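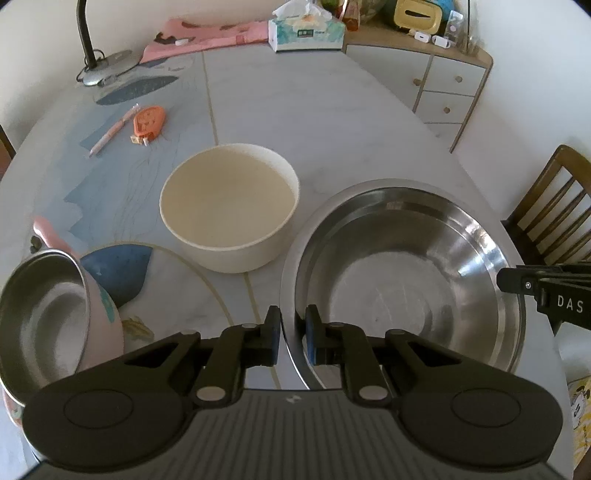
OK quick one because the bread is already in the oven and I have 26 minutes.

The table. I keep starting posts about the table and then clearing the table instead, so this time I'm writing first.

It's the only real surface we have. The kitchen counter in this apartment is the width of a cutting board, and half of that is taken by the dish rack, so everything with a bowl in it happens on the oval table. Also everything with a pen in it. Also mail, sewing, one memorable haircut. By four in the afternoon it's bowls at one end and school-supply stuff at the other and I'm mixing dough next to somebody's correction tape.

Bowls first, a few of you asked.

The big stainless basin is the one I'd save in a fire. Came from the restaurant supply place on Bredero Street, the one with the loading dock you have to walk through. I paid 40 for it, which felt stupid at the time for a bowl. Three years of use now. Salad for a crowd, soaking beans, washing greens, dough, once a sick cat bath (washed it after. many times). It shows every fingerprint and it rings like a bell if you bump it with a spoon. Don't care. Light, won't chip, and I can lift it to the sink one-handed when it's only half full.

Cream bowl is the one with the thick straight sides. I wanted it to be my mixing bowl and it isn't very good at it, the sides are too straight, flour gets stuck down in the corner where the bottom starts. But great for proofing. You can see how high the dough has climbed without guessing. I've been meaning to put a bit of tape on the outside as a marker and have not done it in I think two winters.

The pink bowl with the teal pattern - flea market, Skamitz, the summer we drove up there for the wedding. Two sellers had the same bowl at different prices, so I walked back and forth like an idiot for a while and then the cheap one had sold. So I paid the other one. Fine. It's for eggs, mostly. Or the bit of flour I keep aside for dusting.

Little steel pot, melts butter, warms milk, gets knocked over. It has no manners, it's top heavy from the handle or something. I've started just laying it on its side up against the pink bowl when I'm working so it can't fall any further.

Now the other half of the table, the part that's a desk.

Tried to separate them properly in February. I bought a tray. The idea was that all desk things go on the tray, and the tray moves to the white cabinet before cooking. It lasted around a week. The tray now lives under the bed with wrapping paper on it. The pens drifted back one at a time and then the lamp, which never really left, there's no other outlet that reaches. I've made peace with the lamp. It's nice to have it on when I'm kneading after dark, the overhead light in that room is yellow and sad.

What I do now instead, and it's working better:

Cooking stuff comes toward the near side. Desk stuff gets shoved to the far side. No tray no system. Anything paper goes off the table completely, that's the one rule I'm strict about, after the tax letter and the olive oil.

Tissues stay. Flour makes me sneeze.

The pink quilted thing stays at the back edge too. It was supposed to be a potholder project and grew. I keep leaving it out thinking I'll finish the edges and then I use it to put hot things down on, so I guess it's finished.

The cabinet next to the table is the actual hero though. Four drawers, round wood knobs, white with the wood trim. Secondhand, from Besson's before they moved. Top drawer is measuring cups and scrapers. Second is towels. Third is batteries, string, tape, birthday candles, all of that. Bottom one sticks so it has the stuff I never want, fondue forks etc. I sanded the runner and rubbed candle wax on it and it got slightly better for a month.

The top of the cabinet is where I lose. Everything that comes off the table goes up there "for now". Right now there's the yellow and teal container, a green plant bag I keep meaning to take out to the balcony, the clear box of small things. Plus two of those white plastic clips that I use for closing flour bags and can never find when I have a flour bag open. They're up there. I'm writing it down so I remember.

Somebody wrote under the last post asking about the marble-look top and whether it stains. Beet, yes, if you leave it. Turmeric, yes, more. Coffee wipes off. I used the Plodalach paste on the turmeric and it took two goes, left it on maybe too long the first time and got a dull patch the size of a coin, which I then covered with a bowl and have kept covered with a bowl ever since. So test a spot first. The painted part with the blue mountains I don't scrub at all, just a damp cloth and go easy.

Somebody else asked for the dough amounts again. I really should make a page for it. Big basin batch is 723 grams flour (that's what was left in the bag the first time, it came out good and I've never changed it), 500 water, 14 salt, spoon of yeast, a slug of oil. Mix in the basin, leave it ten minutes, fold it over itself a few times with a wet hand, leave it again. Move to the cream bowl once it's holding together. Then wait untill it's nearly at the rim. In summer that's quick, now it takes most of the afternoon. Bake hot. Lid on then lid off.

Wash the basin straight away!! dried dough on steel is miserable. Cold water, not hot, hot makes it glue.

Things still to do on the table front: find a hook for the towel. Plant bag to balcony. Look at the fourth drawer again, or give up on it. Get a second lamp for the other corner so this one can stop being a problem - the one I liked was too tall for the shelf and I've gone back and measured teh shelf twice now as if it was going to be different.

Timer. Lid has to come off. More on the drawer if I ever fix it.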